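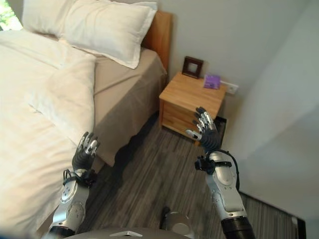
Mayo, casi medianoche

Sigo con la hoja de cálculo de Brinero y cada vez me cuadra menos. Drarnel pide 313 euros al mes por unidad, a 54 meses, y el mantenimiento va aparte. Tangen jura que se amortiza solo con las camas. ¿Con qué camas? Tenemos 51 habitaciones y en temporada baja no llenamos ni 30. Le pregunté cuánto tarda en estirar un edredón y me mandó un folleto.

Tampoco me fío de las manos. Muchos dedos, mucho cable en la muñeca, y el presupuesto no dice ni una palabra de los repuestos. Quiero ese precio por escrito antes de junio. Y que incluyan las fundas de almohada, que en el contrato solo pone «ropa de cama».

Mañana llamo a Reuter, a ver si alquilan por semanas.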